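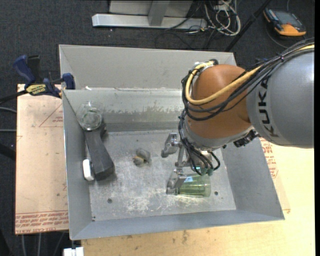

透明物体のビンピッキング、「成功率」の中身を読む

透明なコップや瓶をロボットにつかませる話は、毎年どこかで「解決」しています。今回取り上げるのは、スコトウッド(Skotwood)の研究チームが公開した技術報告です。筆頭著者はチドゥベム・ババロラ氏。金属製の箱にばらばらに置いた品物を、深度センサーの値にほとんど頼らず、把持候補の「見込み」を学習で並べ替えて取り出す、というのが骨子になります。手法の名前はフェドルク(Fedoruk)。読者から「うちの現場で使えるのか」という問い合わせが複数あったので、少し長めに書きます。

まず前提の整理から。透明物体が難しいのは、深度カメラの光が抜けたり曲がったりして、そこにあるはずの表面が穴になるか、背後の底面の高さとして返ってくるからです。箱が金属だと反射も加わります。従来はこの穴を補完してから把持姿勢を計算する二段構えが主流でした。フェドルクは補完をやめ、カラー画像から直接、指を入れる位置と向きの候補を出し、それぞれに点数をつけます。点数づけに使う学習データは、実機による1350回の把持試行です。合成データは使っていません。

この1350回という数字をどう見るか。実機だけで集めたことは素直に評価したいと思います。シミュレーションの屈折表現で学習したモデルが実物の前で崩れるのは、この分野で何度も見てきた光景です。一方で、試行に使った品物の種類は報告の本文に書かれておらず、付録の表を数える必要があります。しかも付録では、同じ形で色だけ違うグラスが別の品物として扱われています。透明物体の見え方は色で変わるので間違いとは言えませんが、「多様な品物」という要旨の表現とは距離があります。

評価の組み方にも引っかかりました。本試験は120回。一回ごとに箱の中の品物を置き直し、取り出して所定の位置に移せたら成功と数えます。ところが定義をよく読むと、最初の把持に失敗しても再試行が3回まで認められ、そのどこかで持ち上がれば成功です。再試行の間に品物が指で押されて転がり、つかみやすい姿勢に変わった場合も区別されません。要旨に載っている成功率は、この再試行込みの値です。初回だけの値は本文の図から目盛りを読むしかなく、なぜ数字で書かなかったのか理解に苦しみます。

横倒しのグラスについての節は、この報告でいちばん面白い部分です。細いほうの端から指を寄せるか、胴を挟むか。著者らによれば、学習前のモデルは胴の中央に候補を集中させ、学習後は端寄りの候補が増えたそうです。胴を挟むと表面が滑って回転し、指から逃げるためだと説明しています。納得しやすい話ではあるものの、把持力を変えた比較がありません。力の設定か指先の材質を変えれば消える差なのか、それとも画像からの学習で初めて得られる差なのか、この実験では切り分けられません。

壁際の品物も気になります。箱の隅に寄ったものは、腕や指が側壁に当たるため候補そのものが減ります。フェドルクは衝突しそうな候補を事前に捨てる仕組みなので、隅の品物には候補が一つも残らないことがあります。その場合の扱いは「対象外」。失敗に数えていません。物流でも食器の回収でも、最後に残って人を呼ぶのはたいてい隅の一個です。そこを分母から外した率を、現場の率と比べるわけにはいきません。

比較対象の選び方も甘いと感じました。並べられているのは、深度補完を使う既存の方式が2種類。どちらも著者らが自分たちで実装し直したもので、調整にどれだけ手間をかけたかは不明です。自前の手法だけ丁寧に調整すれば差はつきます。悪意があると言いたいのではなく、この分野の論文の多くに共通する癖です。

この点について、把持計画を長く扱ってきたイポリト・カラスコ氏(スキルコラ)に意見を求めました。氏の返事は短く、「深度を捨てた判断は支持する。ただし底面の傷や塗装のはげ方まで覚えてしまっていないか、別の箱で試した結果が見たい」とのこと。同感です。報告の試験は学習と同じ箱で行われています。箱を替える、照明を替える、カメラの位置を少しずらす。どれか一つでもあれば、読み方はずいぶん変わったはずです。ババロラ氏にも同じ質問を送ったところ、箱を替えた試験は1月に予備的に始めており、結果はまだ出せる段階にないという回答でした。

では無視してよい報告かというと、そうは思いません。失敗例を種類ごとに分けた表は誠実に作られています。指先が品物に触れる前に底面に当たって止まった例、持ち上げたあとに落とした例、品物でないもの、たとえば底の擦り傷をつかみに行った例が別々に数えられており、追試をする側にはありがたい資料です。処理にかかる時間も、画像の取得から動作開始までを通しで示しています。計算部分だけを抜き出して速いと言う報告が多いなかで、ここは見習ってほしいところです。

導入を検討している方へ。トロンディシス(Trondisix)が、この手法を組み込んだ評価用ソフトを貸し出す予定だと案内しています。借りるなら、自分の現場の箱と品物を使い、再試行なしの初回成功率と、隅に残った品物の数を必ず記録してください。品物を置き直す担当と結果を判定する担当は分けたほうがよいでしょう。要旨の数字を稟議書に写すのは、それからで間に合います。

報告の全文と失敗例の表は、スコトウッドの公開ページから登録なしで読めます。試した方の結果は、うまくいかなかったものも含めて編集部までお寄せください。まとまった数が集まれば、条件をそろえて一覧にする予定です。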